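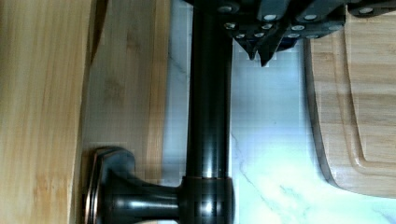 **Does the Remard arm need a fixed base?**
Yes. Clamp it before powering on. The base plate takes two M6 bolts.

**What does it weigh?**
Nearly 5 kg, without the supply.

**Which firmware?**
Build 425 or later. Older builds ignore the wrist limit – update first.

**Can I change the fingertips?**
Yes. Rerun the grip calibration afterwards.

**Who holds the drawings?**
Ojārs Kalniņš, at the Sterberg workshop. Ask for sheet 858.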